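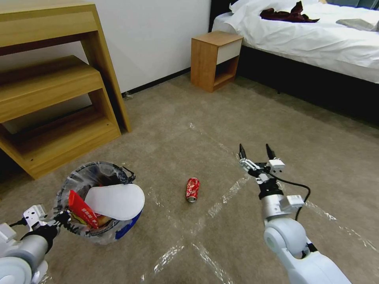

4.2 Living arrangements and reported distress

Respondents who lived in single study bedrooms reported higher levels of psychological distress than those who shared a house or stayed with family, and the difference held in both waves of the survey. Of the 3,001 young adults who returned a usable questionnaire, 1,325 were living in a single room at the time of the first wave. The rooms differed in age and rent but were furnished in much the same way: a desk, a bed and, in the better-equipped blocks, a small wooden nightstand with a drawer and an open shelf, placed beside the head of the bed. Study, meals, rest and sleep therefore took place within a few steps of one another. In the open-response section, many participants in these rooms wrote that they found it hard to tell when the working day had ended. Several described answering messages in bed until late at night and returning to the same messages on waking.

The association between room type and distress was reduced, though not removed, when the analysis took account of income, previous contact with mental health services and distance from the family home. It was strongest among respondents in their first year at Stadport and weakest among those in paid work. We found no clear difference between men and women on this measure. Those who had moved into a single room by choice reported less distress than those who had been placed in one, a pattern in keeping with the argument made by Iwasaki in the pilot study that control over one's living space matters at least as much as its size.

Sleep accounted for part of the difference. Respondents in single rooms went to bed later, rose later and were more likely to report broken sleep on weekday nights. The items on sleep were taken from the short form of the Sasaki schedule, which asks about the past seven nights only. It is possible that a longer recall period would have produced a smaller gap, as the first wave was carried out in February, when coursework deadlines fell close together.

4.3 Daily upkeep as a marker of change

A second aim of the study was to examine whether small changes in everyday routine could be used to identify respondents whose distress was rising. The questionnaire contained eight items on daily upkeep, covering washing, laundry, shopping, cooking, opening post, changing bed linen, airing the room and taking out rubbish. Each was scored from zero (not done in the past week) to three (done as often as the respondent wished). The wording was intended to avoid any judgement about how tidy a person ought to be. The scale was therefore sensitive to a change in the respondent's own habits and was of little use for comparing one household with another.

Figure 3. Room floor with a lined waste bin, lower left. 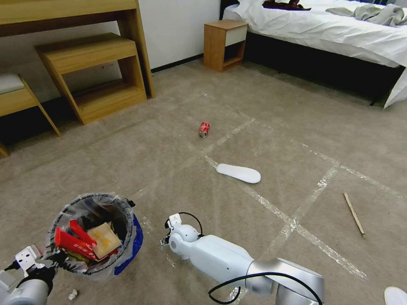 Falls in the upkeep score between the two waves were associated with rises in the distress score. A total of 993 respondents reported a fall of two points or more, and this group was more likely than the remainder to have missed classes or shifts in the same period. The item on rubbish proved to be the most difficult to interpret. A small bin of the kind shown in Figure 3, filled with snack wrappers and other packaging, may be full after a day or after a fortnight, and its state at any one time says very little about the person who uses it. Interviewers were accordingly instructed to record the respondent's own account of the past week and to make no note of the condition of the room. The item was retained in the scale, but the results reported below were checked with and without it. Its removal made no material difference to the findings.

The items on opening post and changing bed linen showed the closest relationship with later distress. Respondents often remarked that these tasks could be put off without anyone else becoming aware of it. Cooking behaved differently. A number of participants whose distress had increased reported cooking more often than before, in some cases as a deliberate attempt to restore order to the day, and the direction of the relationship varied between sites.

4.4 Follow-up interviews

Follow-up interviews were held with 230 respondents drawn from both groups. All were conducted by telephone or in a private room at the Idetti centre, according to the preference of the respondent, and were transcribed in full. Transcripts were coded by two members of the research team working separately, with differences settled by a third reader. Agreement was high for statements about sleep and contact with friends. It was lower for statements about motivation, where the line between tiredness and low mood was often unclear from the words used.

Three respondents withdrew their transcripts after interview and their material has been removed. Where a respondent gave cause for immediate concern, the interview was paused and the support procedure agreed with the Bralumano service was followed. The procedure was overseen by Alby Grimshaw, who had no part in the analysis.

Most interviewees had told at least one person that they were struggling, usually a friend of the same age. Far fewer had spoken to a tutor, an employer or a doctor. The reasons given were mainly practical: uncertainty about whom to approach, appointments offered during working hours, and a belief that the matter was not serious enough to justify another person's time. These accounts are considered alongside the service-use data in Section 5.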